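Ticket 124: hallway thermostat drops off wifi
Opened by Helmi Ojala

Hi Rizal, and thank you so much for being patient with me on the phone! The Sustemix thermostat still goes offline every evening at 8:40, comes back by itself, and then reads 86 all night long. I've restarted the router 2 times and changed the batteries.
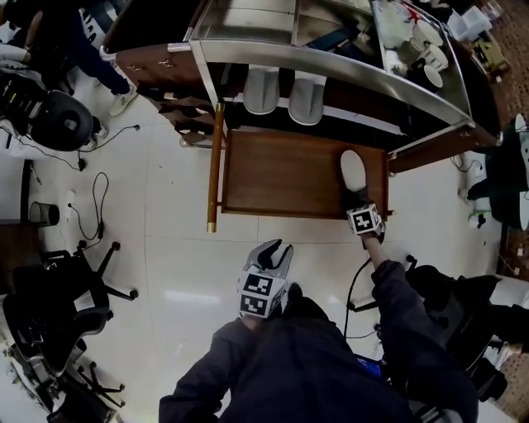 The router is the old Pornari one, and I did update it in August like Arvo told me to. I've been wondering if metal nearby could be blocking the signal, so I thought of the cart with the steel top and the curved rail, but moving the router well away from it made no difference at all.

Reply from Rizal Raju: Hi Helmi, lovely notes! Please set the lease time to 300 minutes and leave it overnight.

Helmi: Done, still online at 9:15!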